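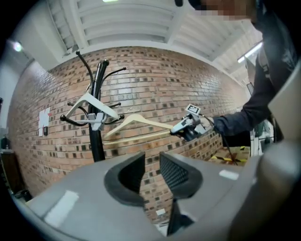 Un cintre en bois tenu par la pince à main, devant le portemanteau noir.

Je vous avais promis un retour sur la pince à main de Prilex, et plutôt que de vous infliger mon seul avis, je suis allée en parler avec une des personnes qui s'en servent tous les jours (elle préfère que je taise son nom, donc on fera sans !). Elle travaille chez Cullen, où l'on enregistre des gestes du quotidien pour apprendre à des robots à les refaire. Ranger, plier, suspendre, ce genre de choses.

Première question, forcément : pourquoi des cintres ? Elle rit. « Parce que tout le monde croit que c'est facile ! Un cintre, ça pivote, ça glisse entre les doigts, et le crochet n'est jamais tourné comme on voudrait. Si la pince s'en sort avec ça, je suis déjà plus tranquille pour le reste. »

Le kit de base comprend deux pinces, une par main, et les câbles qui vont avec. La location passe par Ayaaba, à 126 euros la journée, formation comprise. J'ai tiqué sur le prix, je vous l'avoue. Elle moins : « On a fait le calcul avec un vrai bras robotisé, et là, c'est une autre histoire. Avec la pince, j'arrive à neuf heures, je branche et à neuf heures dix je travaille. »

Et la fatigue ? Là, petite grimace. « Le poignet, au début, on le sent. Moi je fais des séries courtes, je pose, je bois mon café, je reprends. » Elle me raconte que leur dernière campagne comptait 500 prises de cintre, décrochées puis raccrochées, sur deux semaines. J'aurais craqué bien avant !

Côté défauts, elle n'a pas sa langue dans sa poche. Le câble l'agace : « Il faut toujours savoir où il est, surtout quand on tourne autour du portant. » La notice aussi, traduite à la va-vite, avec un chapitre sur l'étalonnage qu'elle a fini par réécrire pour ses collègues. Elle avait essayé le modèle de Holtex avant, plus léger, mais dont les doigts lui semblaient trop mous pour les objets fins.

J'ai voulu essayer, bien sûr. Mon premier cintre a fini par terre, le deuxième aussi, et j'ai compris qu'il fallait approcher lentement et serrer tard. « Tout le monde serre trop tôt », me dit-elle en ramassant.

Est-ce qu'elle en reprendrait une ? « Oui, mais sans fil, s'ils veulent bien s'y mettre. » J'ai transmis la demande à Prilex et j'attends leur réponse.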